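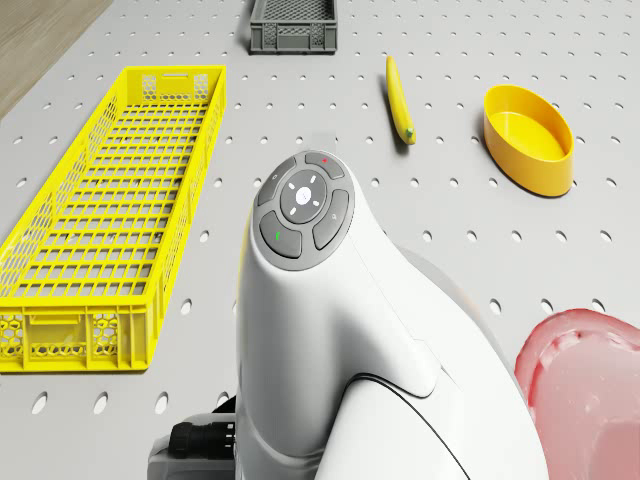

Gray pegboard top, small oval holes in rows.

Hi all,

Sorry for the slow answer, I've been up to my elbows in seed trays. Somebody asked this last month:

> Has anyone on the list grown the Lendthorpe onions from seed?
> Mine came up fine, got to the size of a pencil lead and then
> flopped over. I sowed 231 of them and I have 17 left. Is it
> the compost or is it me?

I doubt it's you! I lost most of a batch the same way two years running. What fixed it for me was giving them haircuts. Once they get to four inches or so I snip them back to two with kitchen scissors, and I keep doing it until they go outside. They look awful for a day and then they stand right up (and the trimmings are lovely on eggs).

The other thing is water. I used to drench mine from the top every morning and now I set the trays in a pan for twenty minutes and leave them alone till they feel light. 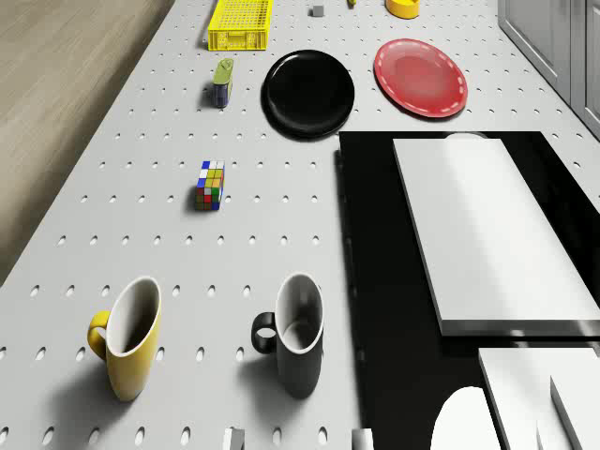 As for compost, I tried the Sodard mix and it was too coarse for onions, though my leeks loved it. I've gone back to the plain stuff from Wattimena with a little sand stirred in. The big bag is a pain to get up my steps but it lasts me until August.

I'd hang on to your 17, by the way. Plant them out a bit deeper than you think you should and give them the sunny end of the bed. And if you want to try again next spring, I have more Groletia seed than I can use. It's a red one, a bit smaller, keeps well into winter. Write me off list with your address and I'll stick a packet in the mail.

Happy digging,
the one with the leeks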